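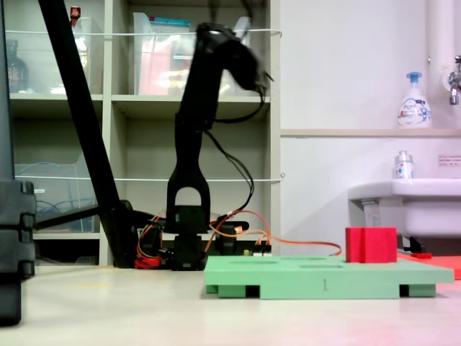

Zosville Makers' Club, Reviews

Urngate cube shelving, white, open cubbies

I promised I'd write this up once the shelves had been in for a while, and since May has been and gone I've run out of excuses! So, the shelving along the back of the table. It's the plain white Urngate unit with the open cubbies, no doors, no drawers, and I paid for it out of my own pocket before the club agreed to pay me back (thank you, Thanakorn Pongsiri, for chasing that up).

First, putting it together. The leaflet reckons on 30 minutes. I took most of an evening, and part of that was me fitting one of the uprights back to front and having to undo everything I'd done since my first cup of tea. The fixings are the cam sort you turn with a screwdriver, and they bite well enough, but the holes for them are a bit shallow on one side and I had to lean on it. Get a second person to hold the top steady. I didn't, and there's a dent in the skirting board now.

Once it was up, though, I really took to it. I'm someone who puts things down and forgets they exist, so open cubbies suit me far better than the Psarras cabinet we had before, where everything went in and came out again two years later. Now I can see the bottles and I can see what's in the clear tub on the upper shelf without taking a lid off anything. If you're thinking of buying boxes to go with it, get see-through ones. The fabric drawers they try to sell you alongside are pretty but you'll be back to rummaging.

The white finish wipes down nicely with a damp cloth. It does show every fingerprint, and I've had one stain from a marker pen that won't shift whatever I try. It goes well with the light grey table, anyway, and the whole corner feels brighter than it did with the old brown thing looming over us.

Now the moans. There's no back lip on the shelves, so small stuff creeps backwards if you shove it in (I've fished out the same roll of tape more times than I care to say). And it has done nothing at all for the state of the table! Wires all over it, little yellow connectors, the green foam board with its red block, all still out in the open. I suppose I thought buying shelves would make us tidy. It wants a shallow tray for the fiddly bits, and Urngate don't do one in this size, so I'm off to the Rinomville shop to see what they've got.

Would I buy it again? Yes, for a room like ours where people need to grab things quickly. For a living room I'd want something a bit sturdier looking. Four stars, and I'd give it the fifth if they'd sort those holes out.

1 July 2018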